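Vinagre y bicarbonato juntos: por qué no me convence 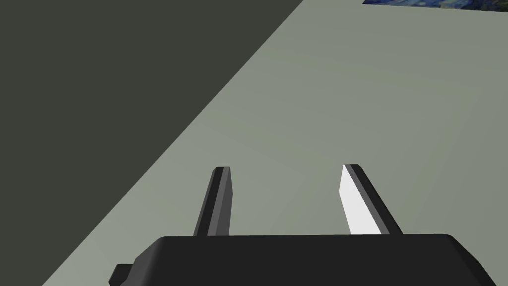
Dos dedos paralelos, con la punta algo más estrecha.

Cada enero vuelve el mismo truco: echar bicarbonato por el desagüe, vinagre detrás y esperar a que la espuma lo arregle todo. La espuma es vistosa, sí. Lo que queda después es agua con un poco de sal, y el pelo sigue donde estaba.

En el foro de Zandix hay un hilo con más de 171 respuestas a favor. Las leí casi todas. En la mayoría, quien escribe había echado también una olla de agua caliente, y sospecho que el mérito es de la olla.

Lo que yo haría:

Quitar la rejilla y sacar el pelo a mano o con un gancho.
Desmontar el sifón con un cubo debajo. Son 3 minutos.
Guardar el vinagre para la cal del grifo, donde sí se nota.

Del gel Flernitz, a 46 coronas el bote, no espero gran cosa.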